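읽는 시간 4분
10/19/25 | 글: 편집부

시연 데이터는 어디에서 버려지는가: Serkness 조작 학습팀 인터뷰

Serkness의 조작 학습팀은 8월부터 Hinora라는 이름의 데이터셋을 만들고 있다. 사람이 그리퍼를 원격으로 움직이고, 손목 카메라 영상과 관절 값을 함께 기록해 정책 학습에 쓴다. 수집 책임자를 만나 절차를 물었다.

그는 규모부터 정리했다. "기록한 에피소드는 2,073개이고, 검수를 통과한 것은 1,887개입니다. 탈락분은 대부분 시간 동기가 어긋난 경우였습니다. 조작이 서툴러서 버린 것은 적습니다."

실패한 시도도 일부러 남긴다고 했다. "잡다가 놓치고 다시 잡는 구간이 있어야 정책이 복구 동작을 배웁니다. 매끈한 시연만 모으면 조금만 어긋나도 멈춥니다. 재시도가 포함된 에피소드가 441개인데, 더 늘릴 생각입니다."

작업대는 어두운 무광 상판이고 뒤쪽은 흰 벽이다. 검은 손가락이 검은 상판 위에 놓이면 윤곽 대비가 약해진다. 그는 이 조건을 그대로 둔다고 했다. "현장 조명이 늘 좋지는 않습니다. 벽 쪽이 과하게 밝고 앞이 어두운 영상도 학습 분포에 들어가야 합니다. 노출은 세션 시작 때 고정하고 중간에 바꾸지 않습니다."
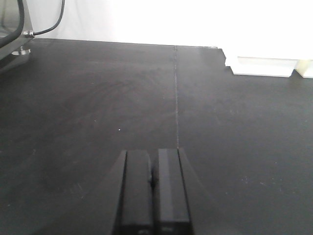
손가락 간격과 기준 자세

그리퍼 개폐량은 연속값으로 저장한다. 초기에는 열림과 닫힘 두 상태만 기록했다가 Fultent 방식의 로그 형식으로 옮기면서 바꿨다. "이진값으로는 얇은 물체에 접근할 때의 감속이 사라집니다. 사람은 접촉 직전에 손가락을 천천히 모으는데, 그 구간이 학습에서 가장 값이 나갑니다."

카메라 정렬은 상판 이음매로 확인한다. 상판 한가운데를 앞뒤로 지나는 가는 선이 영상에서 손가락 끝과 어떻게 만나는지 보는 것이다. 책임자는 이것이 정식 보정을 대체하지는 않는다고 덧붙였다. "보정판은 따로 씁니다. 이음매는 조작자가 눈으로 보는 점검용입니다. 선이 평소보다 옆으로 밀려 보이면 녹화를 멈추고 마운트 나사부터 봅니다."

상판의 닦은 자국이나 먼지도 지우지 않는다. 배경을 지나치게 정돈하면 모델이 작은 얼룩을 물체로 오인하는 일이 늘었다고 한다. 대신 세션 메모에 상판 상태를 한 줄로 적는다.
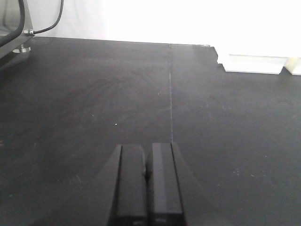 손목 카메라 한 대로 깊이 정보가 충분한가?

단일 시점만으로는 접촉 직전의 높이 추정이 불안정하다. 팀은 관절 값을 입력에 함께 넣고, 같은 물체에 여러 높이에서 접근한 에피소드를 섞어 이를 보완한다. 고정 카메라를 추가한 구성도 Lazarević라는 내부 시험에서 비교 중이며, 결과는 아직 공개하지 않았다.

조작자 간 편차에 대해서도 물었다. 현재 조작자는 9명이고, 같은 과제에서도 속도와 접근 각도가 다르다. 책임자는 편차를 평균 내지 않는다고 답했다. "조작자 식별자를 메타데이터로 남기고 학습 때는 가립니다. 성능이 이상하면 그때 나눠서 봅니다. 특정 조작자의 에피소드만 빼고 다시 학습해 보면 원인이 대체로 드러납니다."

다음 수집에서는 물체 종류보다 시작 자세의 다양성을 먼저 늘린다. 지금은 시작 위치가 상판 중앙에 몰려 있어 가장자리에서 출발한 정책의 성공률이 낮다. 새 지침은 조작자들이 시험 중이고, 문구는 아직 확정되지 않았다.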